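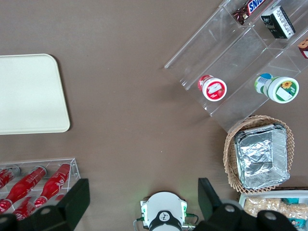 Section 4: Working alongside the counter arm

This section is for counter staff and shift leads at Vekmont canteens using the Rorari counter arm. Fitting and first power-up are covered in Section 2. Cleaning of the gripper is in Section 6.

4.1 What changes on your shift

The arm picks and places items on the serving counter: bottled drinks, wrapped bars, tubs of snacks, sandwiches in baskets. Staff still prepare all food, fill the warmer, check dates and take payment. Stock is no longer handed over item by item at busy times, so more of the shift goes on restocking and on talking to customers. Each shift has two named people who may start and stop the arm. At the Vergate site these are listed on the sheet by the till.

The arm does not replace the allergen check. A member of staff must answer any allergen question, even when the order has already been picked.

4.2 Setting out the counter

1. Press PAUSE on the wall panel and wait for the arm to come to rest.
2. Wipe the table and dry it.
3. Put the racks, baskets and trays in the places shown on your site layout card.
4. Lay bottles on their sides in the clear holders. Do not stand them up.
5. Line baskets for loose items with a foil tray. Sandwiches may go straight into a clean basket, one to a basket.
6. Keep the middle of the table clear. The arm needs this space to turn.
7. Step back behind the floor line and press RESUME.

Note: If you swap one product for another of a different size, tell the shift lead before pressing RESUME. The item list has to be changed first (see 5.3).

Caution: Do not reach over the table while the arm is moving, even to straighten a packet. Press PAUSE first.

4.3 Hot food

The warmer is switched on and off by staff only. The arm is not set up to work its switch or its knob.

1. Load the pans with the arm paused.
2. Check the temperature with the probe and write it in the log.
3. Place the serving basket where the layout card shows it.
4. Press RESUME.

Caution: Pans and lids can burn. Use the gloves provided. Keep the arm's cables away from the warmer.
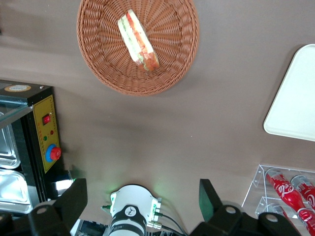
Can I move a basket by hand if it has been put down in the wrong place?
Press PAUSE, wait until the arm is still, then move the basket and press RESUME. The arm checks the table again before its next pick. If the same basket is misplaced a second time, write it in the fault book.

4.4 If the arm stops by itself

1. Look for anything lying in the clear space and remove it.
2. Check that no item is stuck between the fingers. Do not pull it out. Hold RELEASE and support the item with your other hand.
3. Press RESUME once.
4. If the arm stops again, turn the key to OFF and serve by hand for the rest of the session.

Fault code 13 means the grip was lost during a lift. Check the floor and table for the dropped item and throw away any food that has fallen.

4.5 Training and service

New starters shadow a trained colleague for two shifts before they use the panel. Sze-wing Liao keeps the training record for all Vekmont sites and runs the refresher each April.

The finger pads are changed every 3,000 picks. The count is shown on the wall panel under SERVICE. Order pads from Tang, and pass any question about hours or duties to Trefor Samuel in the site office.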